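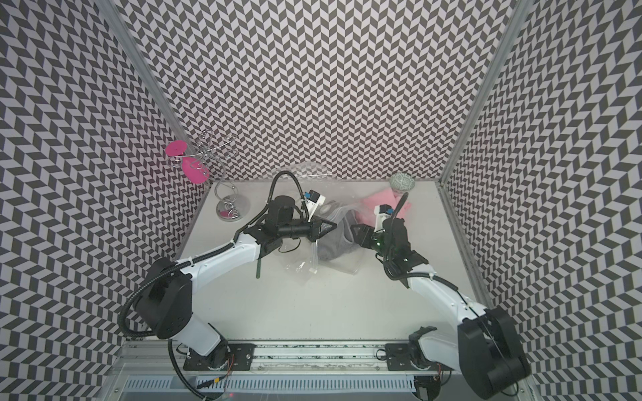 Wire jewelry stand with two pink discs, back left corner.

Risemitz Open Volleyball -- FAQ

Same stuff gets asked every week so it's all going here. Read it before you email please.

Is it on this year?

Yes. Was supposed to be February, got moved. Outdoor grass courts now, the Kwak Field side of the park, not the gym. If your old flyer says gym, toss it.

When do entries close?

7 August 2020, end of day. Entry form and fee both in by then. A form with no fee is not an entry, we will not hold a spot. Late teams go on the waiting list, and yes the list does move, two teams got in that way last time.

What's the fee?

200 per team. Same for men's, women's and mixed. No single-day rate. Pay by transfer, put your TEAM NAME in the note. Not your own name, not "volleyball".

What's the prize money?

2000 total, split across the three divisions. Exact split goes up once we know how many teams are in each. Plaques for runners-up. Best setter and best libero get a Prendis gift card each.

How many on a roster?

Six on court, up to 12 on the sheet. Sheet locks when you check in. No adding your cousin after the pool games. One player one team, except mixed -- you can play mixed plus one other. If the games clash thats your problem, we don't move matches for it.

Age limit?

17 and up on the day. Younger than that, see the juniors page, that one's run by Soon-im Seo and has its own form. Parent signature doesn't get you around this, sorry.

Do we have to live in the district?

At least half the roster does. Guests welcome for the rest. Bring something with an address on it, a bill is fine.

Format?

Pools of four, top two go through, then straight knockout. Pool games are two sets to 21, third set to 15 if needed. Knockouts best of three to 25, final same. Ties in the pool go on set ratio, then points ratio, then head to head. Please stop asking for a coin toss.

Who refs?

Certified refs for knockouts. Pool games, the team with the bye refs and keeps score. Send somebody who knows rotations. No show for your ref duty = you lose one set in your next match. This was enforced last year and will be again.

What ball?

We supply match balls. Warm-up balls are yours, write your team name on them. There's a bin of unclaimed ones from last time, come get them at check-in.

Is there water on site?

One tap, by the north gate, and the line gets long between matches, so bring your own and plenty of it. Teams usually share one big jug per bench plus cups. Get one with a proper screw cap like the white one on the pink jug here, no flip spouts, benches get knocked. A big clear plastic bag around it is fine too, it's going to end up lying on its side in the grass sooner or later. No glass anywhere near the courts.

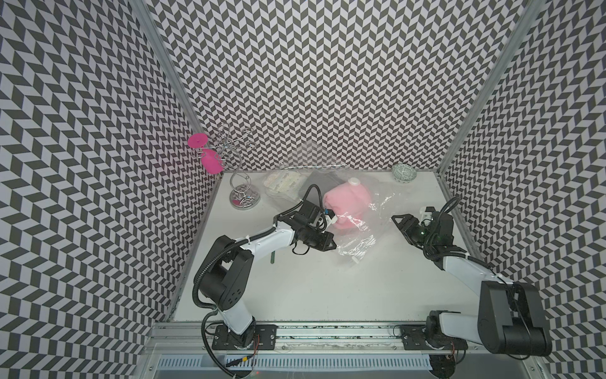 Food stands open from the second round of matches until the final. Cash mostly. Outside food is OK, grills are not.

Shoes?

Flat soles or molded rubber cleats. No metal studs. Barefoot allowed, at your own risk, there's stones near court 5.

What if it rains?

Light rain we play. Lightning, everybody off and we wait 30 minutes from the last strike. If the whole day is lost we cut knockouts to one set and go from there. No refunds for weather, your fee rolls over to the next tournament instead.

Can we get a refund if we pull out?

Full refund before entries close. Half after that, up until the draw is posted. Nothing after the draw.

Spectators and health rules

Free entry, bring your own chairs. Whatever the local rules are that week, thats what we follow. Right now it means masks at check-in and at the food stands, teams keep to their own bench, no handshake line after matches -- wave across the net. Feeling sick, stay home. Your team can swap you out even after the sheet locks, only exception to that rule.

Parking?

Jeltley Road lot. Not the clinic lot, they tow.

How do we protest a result?

Captain only, to the desk, before your next match starts. Written down. Line calls can't be protested. Rotation and roster stuff can.

Who do I contact?

Ye-rin Choo for entries, payments and the draw. Soon-im Seo for juniors. Desk phone only works on tournament days so email first. Draw goes up on the main page when it's done, don't ask when.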